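Skestalell Floor Tile Sealer, satin, 2 liter can

Back in stock since August. Same formula as before, new lid (the old one glued itself shut, we know, sorry).

Clear sealer for stone and unglazed tile plus the grout between. Soaks in, dries to a low sheen. Not a paint, not a wax. Won't hide a cracked tile and won't fix loose grout, so do your repairs first.

What you get: one can, one foam pad, one pair of gloves. Roller not included. Any short nap roller does the job. 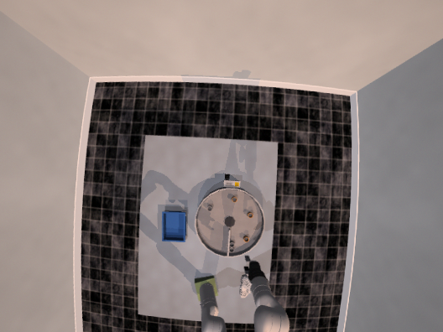 Coverage depends on the tile. Smooth dense stuff, one can goes a long way. Thirsty old stone drinks it. If your not sure, do a test patch in a corner and see how fast it disappears. Gone in a minute or two = buy the second can now, save on shipping.

Dark tile with light grout is where most people get in trouble. Residue shows. Wipe off the extra before it gets tacky, and wipe the grout lines along their length, not across. Clean rag every few rows.

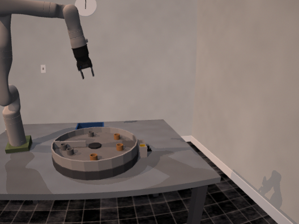 Drying: walk on it in socks after 6 hours. Furniture back the next day, put felt under the legs. Rugs, wait a week. Don't mop with anything but plain water till then.

Second coat is optional. Kitchens and entryways yes, bedrooms probably skip it. Leave 2 hours between coats, no longer or the first one has to be scuffed.

Colors. Clear only in the big can. The Głowacki tint (gray, warms up brown under a lamp) comes in the small 700 ml bottle and gets mixed in by you. Stir slow, shaking makes bubbles. Blotchy stone stays blotchy with the tint, just deeper.

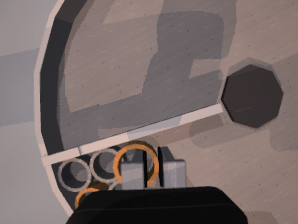 Mottled grays and taupe, close up.

Baseboards: tape them. White trim especially. Pull the tape while the sealer is still damp or it takes the edge with it. Drips on painted walls come off with warm water if your quick, after that its sandpaper.

Cleanup is soap and water. Close the lid tight, keep it above freezing. A can that froze goes lumpy and we can't refund those.

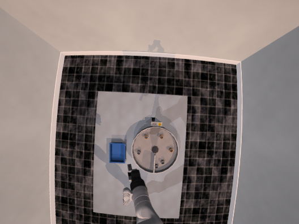 Shipping from the Zaltville warehouse, orders in before noon go out same day. Pickup at the Skunmont counter, ring the bell, bring your order number. Free shipping over $200.

Returns: unopened cans only, keep the recipt.

Goes with: Skestalell grout brush, tile soap, felt pads (pack of 6).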